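About Gidstead Hydrometry

Gidstead Hydrometry measures the flow and level of water in rivers, drains and treatment works. We install gauging stations, calibrate flow meters in place, and supply checked records to water companies, drainage boards and landowners. The firm has traded under its present name since it split from Bettencourt Surveys, whose river section it had been.

Our work falls under open channel flow and closed pipe flow. Open channel work covers thin-plate weirs, flumes, velocity-area gaugings by wading or from a bridge, and the rating curves that come out of them. Closed pipe work is mostly the verification of electromagnetic meters against a clamp-on reference. We do not sell meters and take no commission on them.

The calibration hall

The hall at Davorano Road holds a tilting flume 12 metres long, a static head tank and a weighing tank with a capacity of 4000 litres. Flow through a meter under test is diverted into the weighing tank for a timed interval, and the mass collected is corrected for water temperature and air buoyancy. Each meter is run at no fewer than five points across its working range. Where the spread of repeat runs at any point is wider than the stated limit, the meter is taken out, the pipework is checked for trapped air and the whole series is run again.

Current meters of the propeller type are checked in the same building. The bearings are cleaned and re-oiled before the first run, and the spin time is recorded before and after.
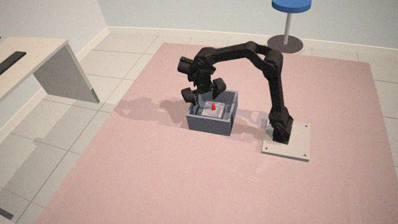

Computer render: robot arm and open bin on a pink mat.

Records and data checking

Every station we look after is visited at least once a month, and more often in winter when debris collects on the weir crest. The logger clock is compared with a reference, the staff gauge is read by eye, and any difference is written on the visit sheet before the logger is adjusted. Raw readings are never overwritten. Edited values sit in a separate column with the initials of whoever made the change.

The archive holds some 2225 station-months of level data. Checking is done in Skenditik, our own program, which flags flat lines, sudden steps and readings outside the rated range. A flag does not remove a reading – a person has to decide that. Ratings are reviewed every January, or sooner if a gauging falls well off the curve.

People

Karthikeyan Kurup is technical manager and signs all calibration certificates. He came to the firm from pump testing and wrote most of the current flume procedures. Duarte Morais runs the field section, which has a permanent staff of 4 and takes on seasonal help for summer low-flow gaugings. All field staff are trained in work near water and in confined space entry.

Visits and enquiries

Customers may watch their own meters being tested by arrangement. Meters for calibration should be delivered before 3 pm with the flanges covered and the last certificate enclosed, if there is one. The goods entrance is on the canal side. The hall is closed to visitors on Mondays, when the head tank is drained down and the weighing tank load cells are checked against test weights.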